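Wolldecke aus Gutstead im Sommer lagern, aber wie?

Frage von Tibor Deák, 27/02/2023
Ich habe im Dezember eine Wolldecke gekauft und möchte sie bald wegräumen. Muss ich sie vorher waschen? In der Anleitung steht darüber nichts.

Antwort 1
Lüften reicht meistens, 5 bis 6 Stunden im Schatten. Danach in einen Beutel aus Baumwolle legen, kein Plastik. Bei mir liegt das Bettzeug gefaltet und gestapelt, so bekommt es Luft.

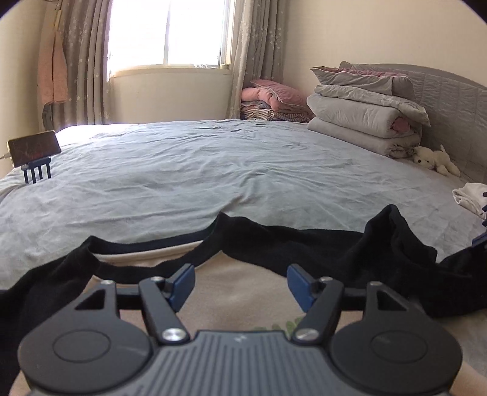 Zdeňka Říha: Mit dem Lüften bin ich nicht einverstanden, gegen Motten hilft es zu wenig. Ich wasche immer mit Wollwaschmittel, kalt.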